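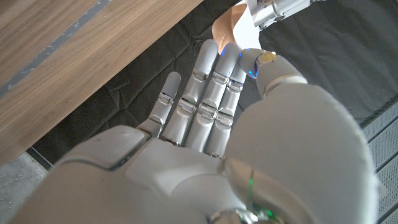 I finally got the desk sorted out in May. It had been collecting paper since we moved to Tamihana, and I was tired of eating lunch next to old phone bills.

I started with the papers. Anything older than six years went in the recycling, except the tax returns and the letters from Alina. What was left fit in one folder, with 14 tabs. I only needed nine of them, so the rest are blank for now.

The cloths were next. I keep a few for wiping down the desk and they had all ended up in different drawers. They're washed and folded now, in the top drawer on the left. Darcy uses paper towels for everything and says I'm making work for myself. Maybe so, but I've had the same cloths for years and they still do the job.

I also found a receipt from Prarkuter for a lamp I returned, $21, never refunded. I called them and they want the original order number, so that's still open.

The whole thing took one morning and part of an afternoon. The bottom drawer isn't done. It's mostly cables, and I don't know what half of them go to. Heriberto said he'd take a look at them when he comes over.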